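Front loader or top loader for a shared laundry room?
Forum: Home & Appliances > Laundry
3,578 views

wingsze_c
Posted March 6, 2024

Hi all, long-time reader, first real question. I look after the laundry corner in our building in Ovham (it's me and my neighbor Nazma, and she does most of the complaining for both of us). Our old top loader finally died and we have the money for one replacement. I've been going back and forth for weeks. Nazma wants another top loader so she doesn't have to bend down. I want a front loader because I'm tired of pulling knotted sheets up out of a deep tub!

So yesterday I went to look at the setup in my cousin's building. They have a 12KG front loader, dark gray, with the round silver knob, and another machine right behind it. It all fits at the end of a hallway, and they even have a slatted wood shelf over the top for bottles and bits. Much neater than ours.

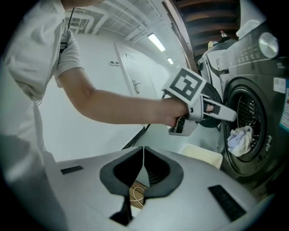 What worries me is the small stuff. Socks, dishcloths, anything thin seems to end up hanging half out of the door, and I can just see our lot slamming it shut on a pillowcase. Does the rubber wear out fast if people do that? And 12 kilos — is that silly for a building where most people wash for one or two?

treridier_pan
Reply

Lok-yiu from the Rotden thread here. Get the front loader. We've had ours 4 years in a shared room and the gasket is still the original. Run your hand around the bottom of the rubber before you close the door, and wipe it when you're done. Leave the door open between loads too, or it'll smell like a pond by June.

hoyin_peng
Reply

Going to disagree with Lok-yiu. That works if everybody does it, and in a shared laundry they don't. We went through 2 gaskets before we gave up and bought a top loader. Somebody always traps a sleeve and walks off. I'm with Nazma, and my back is too.

treridier_pan
Reply

Were those gaskets torn or moldy? Big difference.

hoyin_peng
Reply

One of each, if you must know.

ihsuan.f
Reply

12KG is fine, you'll be glad of it the first time someone washes a comforter. Just tell people not to run it for three T-shirts. For the bending problem, ask about a plinth. My mother-in-law has hers on one and she loves it. Do check the height of your shelf first though, I had to move mine up and I'm still filling the old screw holes.

wingsze_c
Reply

Oh, a plinth! Hadn't thought of that. We don't have a shelf yet so I can put it wherever I like. Ho-yin, I read your bit out loud to Nazma and she wants it printed and taped to the wall. I'm going to measure the hallway tonight and then ask the repair guy in Au what he charges for a gasket.

ihsuan.f
Reply

Measure with the door swung open! Ours blocks the broom closet.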